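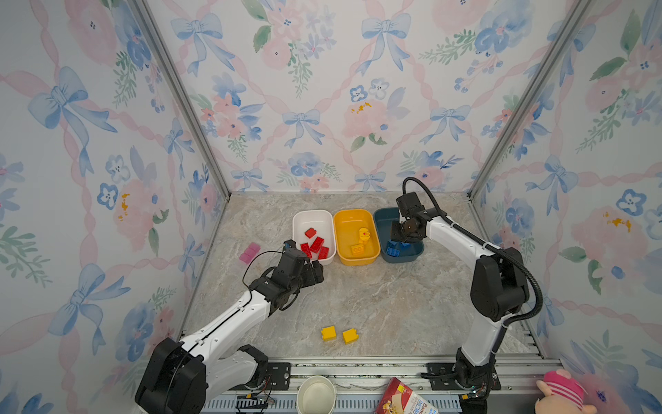
Wallpaper Returns to the Spare Room

The head of design at Firkel describes the past year as a period of steady recovery for printed wallpaper. Orders for floral patterns reached 288 in February, up from 101 a year earlier. "Customers are asking for bows, ribbons and garden flowers again," she said. "Many of them begin with one small room."

Firkel recommends ordering all rolls from a single batch. "Colors can shift between print runs," she said. The company's Casau showroom lends samples for 60 days and is open until 7 p.m. on Thursday.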